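Stavros Moschos, Nayara Magalhães, Kornél Boros
Project report, packaging and storage module
22 November 2019

# A Bag for the Geum Box

## 1. What we were asked to do

The Geum box is a set of play food that the Lamadgate toy library lends out to families in Clernbridge. It leaves as a complete greengrocer's and comes home as a lemon and an apology. Our brief, from Aranka Orbán at the library, was one sentence long: find a way of packing the small pieces so that a tired parent can check them at a glance and put them back without reading anything.

We had a budget of 3860 forints, a word count, and a strong belief that the job would take an afternoon. We still have some of the budget.

## 2. Options we looked at

Kornél wanted drawstring cotton bags, which are lovely and which hide everything you put in them. A parent would have to tip the whole lot out to check it, and that is more or less how pieces go missing in the first place. I wanted a divided tray. The tray was voted down when Nayara turned it upside down over my shoes.

So we went with the least glamorous object in any kitchen drawer, the clear zipper bag, with an open plastic bin to put the bags in. Our rule was that every piece should be recognizable through the plastic by color or outline alone. Four pieces to a bag passed: a yellow one, a red one, something dark and bumpy, and a long green pod that takes up one whole side. The blue zipper strip is easy to find, even for Kornél. The white label sits partly over the red piece, and we would move it next time, seeing that covering up the contents was the main thing we had against cotton.

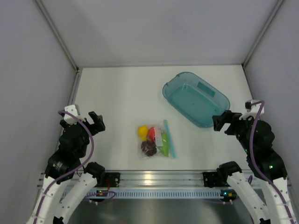
## 3. Packing and unpacking

Ernő Balogh, who supervised us, suggested that we stop admiring the bags and use them. Each of us packed and unpacked a bag 8 times, lying flat on the table, and wrote down what annoyed us. The notes are in the appendix and some of the spelling is Kornél's.

Packing was easy as long as the long piece went in first. If it went in last it ended up crosswise and the zipper would not close over it. We learned this separately, all three of us, on account of not reading each other's notes.

Unpacking was worse. A zipper bag lying on a table has no interest in staying open. You pull one side and the other follows it, and the corners fold over on themselves. What helped was opening the zipper all the way along and spreading the mouth into a wide loop before reaching for anything.
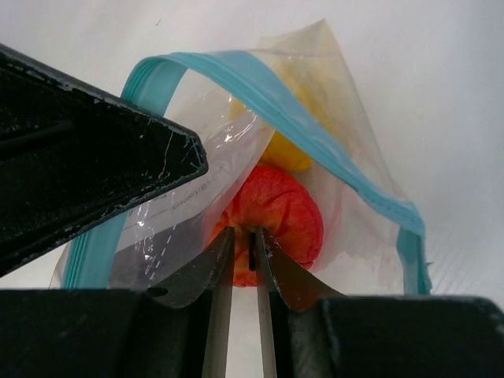
Soft pieces with folds in them were slower to get out than smooth ones, mostly because the film likes to cling to anything wrinkled. Nayara's fix was to pinch the piece from above and hold down the edge of the bag with the other hand. My fix was to shake it, and it is not recommended near a stairwell.

## 4. What the library said

Aranka kept 2 packed bags at the Sernside branch and tried them on visiting families. The children opened them faster than we did. The parents liked seeing the contents, but two of them asked for a picture card anyway, in case a piece was missing and they couldn't remember what it had been. This is a fair point and we had not thought of it.

## 5. What we would change

- Put the label near the bottom edge, clear of the food.
- Use a slightly larger bag for anything with a pod or a stalk.
- Add the picture card, one per bag, on thick paper.
- Try the bin with a full load. We only ever tested a few bags at a time and have no idea how they behave in a heap.

Aranka wants the next version in April, when the box goes out again. The lemon is being kept in her desk until then.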